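We use cookies to keep this site running and to see which pages get read. By staying on the page you agree to this. Accept | Settings

Teaching two arms to take a PC apart: progress report to the Enthorpe fund 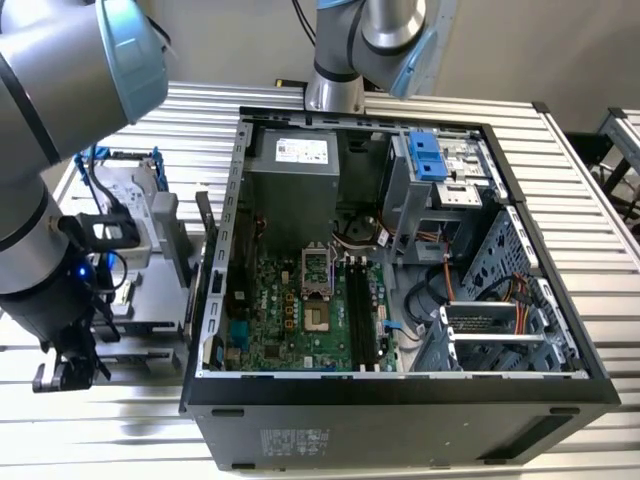
Both arms at the bench, with the tower on its side and the side panel off.

Hello again from the Flotum bench! You asked us to keep these reports readable, so I've parked the tables in the appendix and will just tell you how things stand in October, including the bits that are going slower than I promised.

The big number first. We now have 1878 recorded demonstrations that passed review. Each one is a person steering the two arms through a single step of taking a desktop computer apart, with the camera views, the joint positions and the gripper openings saved together. The plan you approved had us recording whole teardowns from start to finish. We tried that for the first stretch and the recordings were too long to be much use – if the operator fumbled near the end, the good part before it went in the bin as well. Now we record step by step and stitch the steps together afterward, and I'd like your okay to keep doing it that way.

We've got 12 steps on the list. Eleven of them have enough examples to start training on. The holdout is unplugging the small data cables from the motherboard, where one arm has to steady the board while the other pulls, and the connectors sit low down with other cables looping right beside them. Our operators can do it, but it takes them a lot of tries, and a pile of failed tries isn't what we need most right now. (We do keep the failures, labeled as failures. The training people at Edetti asked for them and I think they're right.)

Lifting out a drive cage went much better than I expected. Once it's free, the left arm sets it down on the table next to the case with its cables still attached, and the operators got comfortable with this in a couple of sessions. The messy part is the cables, which end up in a different place every single time. That's annoying for us but good for the data – a model that has only seen tidy cables is going to be lost in a real recycling plant.

The computers themselves come from Van den Broek, who have been very generous. We've had 54 towers from them so far, mostly older office machines. Some arrive with the processor and memory already pulled, so we can't use those for the memory step, and we save them for drives, cages and power supplies. I didn't think about this when I wrote the schedule. It means the complete ones get used up fast, and we put them back together and go again until the clips wear out. Worn clips come loose too easily, and I don't want the system learning that every clip is a pushover, so we've started writing down how many times each case has been around.

A few things went wrong. We lost most of a week to a clock problem, where one camera's pictures were saved slightly behind the arm positions. Nothing looked off when you watched a recording by itself. We only caught it when a first test model kept closing its gripper too early. Those recordings are out of the total I gave you, and there's now an automatic check at the start of each session. The shiny table has also been giving us trouble with glare. We've moved the lights twice and I may ask to put a matte sheet down for part of the next batch, so that we have both kinds.

On money, we're inside the budget. Operator hours are over what we planned and parts are under, and the two pretty much cancel out. I'd like to shift a little of the parts money across to hours, and the form for that is attached.

Coming up next: more cable unplugging, with softer fingertips on the grippers to see if that helps. Then a first proper training run with Edetti on the steps we have. I'll send you the results whichever way they go, along with a few recordings so you can see what the operators are dealing with. If anyone from Enthorpe wants to come and have a go at the controls, mornings are best – we record until noon and then spend the afternoon reviewing.

Comments (3)

benchrat: Are you going to release the failed attempts too? Those would be more useful to my group than the clean ones.

Flotum bench: We'd like to! It needs a yes from Edetti first, so I'll post here once we have it.

marlowe_k: Please do try the matte sheet. We had the same glare trouble with a metal table and it ate a month.

Related items
Choosing the steps: how we split up a teardown
Getting old towers from Van den Broek
What our operators say about the controls
Enthorpe fund: all progress reports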